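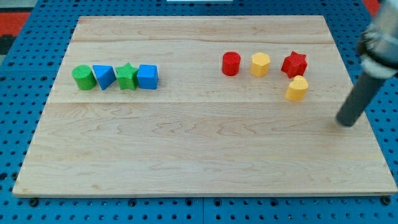 Cordless tools are rated by battery voltage and capacity, and the two figures answer different questions. Voltage sets how hard the motor can be driven. Capacity, given in amp-hours, sets how long it can be driven before the pack cuts out. Neither figure says much about a given job until the material is known. A panel glued up from strips, with seams running its length and a few small knots, does not load a drill evenly: the bit meets straight grain, then a knot, and the current drawn rises and falls with it. The average draw decides run time and the peaks decide heat.

**Unit 4: Battery packs and run time**

Read before the bench session. Bring the Unit 3 worksheet, as the drill bit table is used again.

## 4.1 Terms

- *Nominal voltage*: the working voltage printed on the pack. A pack marked 18 V reads higher when fresh off the charger and lower near cutoff.
- *Capacity (Ah)*: current multiplied by time. A 4 Ah pack can in theory supply 4 A for one hour.
- *Energy (Wh)*: nominal voltage multiplied by capacity. Use this figure to compare packs of different voltages.
- *Cutoff*: the voltage at which the pack or tool electronics stop the discharge.
- *Cycle*: one full discharge and recharge, or the same amount made up of partial ones.

Some packs are labeled with maximum voltage and others with nominal. A 20 V max pack and an 18 V nominal pack normally contain the same number of cells in series (five). Check the small print on the label before comparing.

## 4.2 Estimating run time

For a steady load:

run time (hours) = energy (Wh) / power drawn (W)

Worked case. The Edholm drill used in the lab draws 200 W under moderate load. With a pack of 18 V and 4 Ah, the energy is 72 Wh, and the estimate is 0.36 hours, or a little under 22 minutes of trigger time. Rest periods are not included.

The estimate is always high. Three corrections apply:

1. Internal resistance. Part of the energy is lost as heat inside the pack. The loss grows with the square of the current, so a heavy load costs more than the simple formula suggests.
2. Temperature. A cold pack has higher internal resistance and reaches cutoff sooner.
3. Age. Capacity falls with use and with storage at full charge.

For this course, multiply the result by 0.8 for moderate work and by 0.6 for hole saws, large augers and anything else that brings the motor near stall.

## 4.3 Bench results

The lab log covers 437 discharge runs on two pack types, the Edholm compact and the Adska high-output. Runs were stopped at tool cutoff and the pack was left to cool before charging. Points to note from the log:

- At light load the two types gave nearly the same share of their rated energy.
- At heavy load the compact pack reached its thermal limit before it reached voltage cutoff on most runs. The charge left in it was usable again after cooling.
- Packs with 200 or more cycles showed a wider spread than new ones. Do not use a single run on an old pack as a result.

Enter your own runs in the same form. Record start voltage, end voltage, trigger time, and whether the stop was thermal or low voltage. A run with no stop reason is discarded.

## 4.4 Charging and storage

Charge only on the matching charger. The Barbu charger in bay 8 is for its own packs; Edholm packs will slide partway onto it but the contacts do not line up, and forcing them bends the center terminal.

Let a hot pack cool before charging. Most chargers hold off by themselves and show a delay light - this is normal and is not a fault.

For storage over the August break, leave packs at about 40 percent charge, off the tool and off the charger. A pack stored flat may drop below the voltage at which the charger will accept it.

## 4.5 Exercises

1. Find the energy in watt-hours of a 12 V, 2 Ah pack and an 18 V, 5 Ah pack. State the ratio.
2. A driver draws 90 W. Estimate the run time from a 54 Wh pack, with the correction for moderate work.
3. Explain why a larger pack at the same voltage often makes a drill feel stronger under heavy load. Refer to internal resistance.

Exercises 1 and 2 are handed in at the Moltholm shop desk before the session. Exercise 3 is discussed at the bench.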